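Protgate opens chair repair room at Hjaltested with 85 seats ready to go home

12 December 2020

Protgate is delighted to open its new chair repair room at Hjaltested, where households can bring in tired, wobbly or torn chairs and learn how to put them right. The first 85 chairs have already been mended and are waiting to be collected, and the bookings keep coming in!

The room grew out of a weekend stall that Protgate ran in June. Visitors turned up with kitchen chairs, piano stools, garden seats and one very old high chair, and almost all of them wanted to stay and help. Hjaltested offered the ground floor shortly afterwards, and Cimurance has paid for the benches, clamps and hand tools.

"I love the moment when somebody turns a chair over for the first time," said Tamunoemi Chukwu, who leads the project at Protgate. "You sit on a thing for 15 years and never see the underneath. Then you find the leg sockets, the old repairs, maybe a maker's stamp – and suddenly you want to know how it all fits together."

Sessions last two hours and cost £18 per chair, with glue, screws, webbing and plain cotton included. Everyone starts the same way: chair upside down on a sheet, seat to the floor or facing up depending on the shape, then a slow check of each leg where it meets the seat. Loose joints are marked with chalk before anything is taken apart. 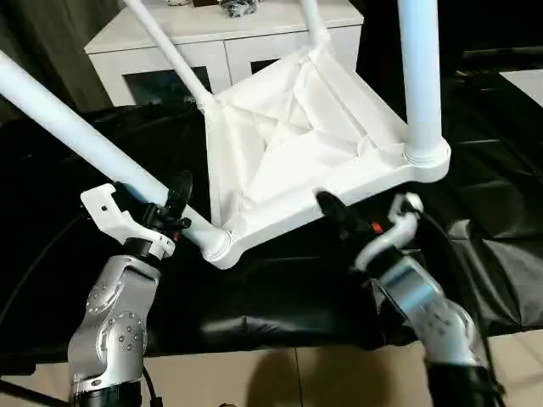
Plastic and metal chairs are every bit as welcome as wooden ones. Many people assume a moulded seat can't be mended, and the team is keen to change their minds. Worn feet can be replaced, tubular legs can often be refitted, and sagging fabric can be taken off and stretched again or swapped for new cloth.

Codelitz is supplying offcuts of upholstery fabric in a cheerful mix of colours, and visitors can help themselves from the shelves by the entrance. Bringing your own is fine too – old curtains work beautifully on dining seats.

Places can be booked at the Hjaltested front desk, quoting reference 2608. Please say what kind of chair you have and whether any parts are missing. Chairs too large to carry up the front steps can come in through the yard.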